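Saturday, kitchen cell, Grotasstead

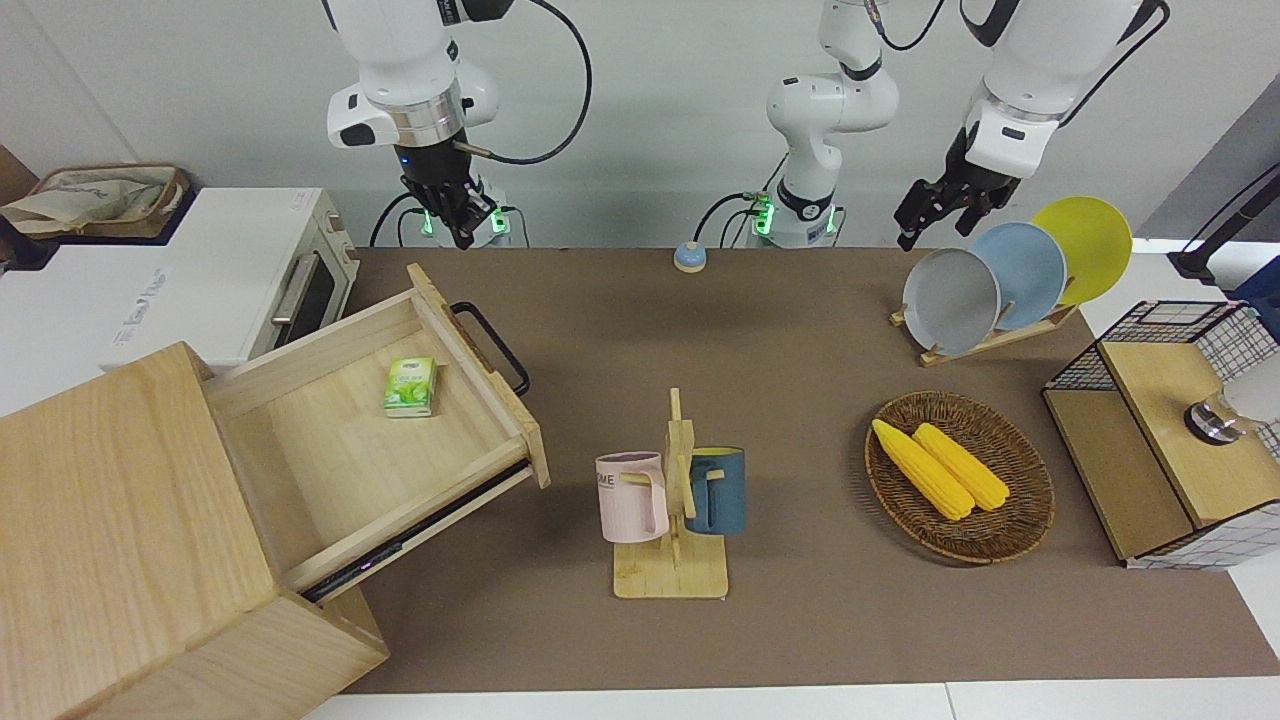 Came in at seven to finish the week's log before the canteen fills up. Bench restarted at 7:10, both arms homed without a fault. The overnight report from Eklund was in the queue: 1375 completed handling cycles since the cell went in, 18 stops in the past week. Of the 18, only 4 needed a person at the bench. The rest cleared on retry. Last month the same count was mostly people.

I went through the stops one by one. Two were slips on the mug tree, where the gripper closed on the rim and the handle stayed on its peg. Mugs hang at whatever angle the last person left them, and the Sondetti software still plans as if a handle always points the same way. The plates behave better. They lean in their slots, they overlap, and the fingers need to come down nearly vertical to take one without touching its neighbor. I lowered the approach speed for the last stretch above the rack on Thursday night and have had no contact stops there since. It costs time on each plate. Borghild Isaksson wanted to know if the time could be won back in the drawer sequence. I doubt it. The drawer runs on a metal slide and the pull is already as fast as I will allow with people at the next counter.

Handover with Britt-Marie Rustad at eight. She has run the early shift for longer than I have been at the site and her notes are better than the machine's. Her list today:

Corn moves on the tray when the tray is nudged. Log the position again after any bump.
Drawer must be shut before trays go past on the front side. Hip height, and she has the bruise.
Somebody keeps using the bell for calling people to the phone.

On the last item I have no technical solution. The bell was meant for one thing, which was to call an operator when the cell wants a decision. I have written a line about it on the board.

What has changed for the shift is harder to enter in a table. Before the cell, two people set out and put away through the whole morning, and they talked while they did it. Now one person does the setting out in blocks of a few minutes and spends the remainder on prep or on the counter. Britt-Marie says the day is easier on the wrists and longer in the head. She has to keep half an ear on the cell all morning. I asked if that was tiring and she said yes, in the way that waiting for a delivery is tiring. I wrote that down word for word, as the form from the Surkovgate office has a box for "operator load" and accepts only a number from one to five. She said to put a three. I put a three and attached the sentence.

The other change is who moves things. In the old layout anybody shifted the rack or the toaster oven a little to make room. Now a shift of a hand's width means a recalibration, and people have stopped touching the table at all. Borghild thinks this is good discipline. I am less sure. Two of the newer staff asked me for permission to straighten a plate. A kitchen where people ask permission to straighten a plate has lost something – I would prefer to have the software tolerate the hand's width. Entered as a request to Sondetti, priority medium. Borghild changed it to low. I changed it back.

Nobody has lost hours so far. The rota for March is the same length as before, with the putting-away slots renamed. Britt-Marie read it through twice at the counter, then asked what happens to it in summer, when the canteen is half empty. I told her I had not seen a summer rota, and I will ask on the next call.

Remaining for next week: mug handle orientation, a softer stop at the end of the drawer pull, and retraining on the plates with the slots in mixed order. Also tape on the floor for the tray route, which I have now promised three times.

Cell parked at 12:40. Report sent.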